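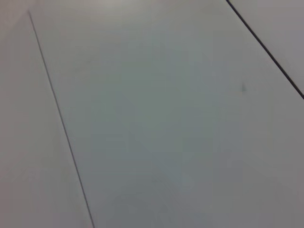
Pale gray surface with two seams, seen up close by a wrist camera

Closar is a wrist camera kit for small robot arms, made by the Saststead workshop Flolura. It was designed by Roksolana Skoryk and Ekow Ofori, who wanted a camera light enough for hobby arms and simple enough to fit in an evening. The first run of 50 kits sold out in October, and a second version with a shorter cable followed.

Design

The kit holds a camera, a clamp, a cable and 2 spare lenses. The camera weighs 50 grams and sits just behind the gripper, so it sees whatever the arm is reaching toward — a wonderful thing when the target is a screw or a bead. At close range the picture goes soft, and fine joints in a work surface lose their crisp edges. The lens ring can be turned by hand to bring them back.

Software

Closar works with Yatsenko, a free control program written by Nazar Onyshchenko. Yatsenko can save a view from each stop on the arm's path, and its library holds 366 ready-made paths shared by users.

Reception

Benedetta Ferri, reviewing the kit for a robotics newsletter, loved the clamp and called the setup guide the clearest she had used. She was less happy with the plain surfaces test, where the focus tool hunted back and forth. Myroslav Tkachenko has since written a patch for it — included with Yatsenko from build 477.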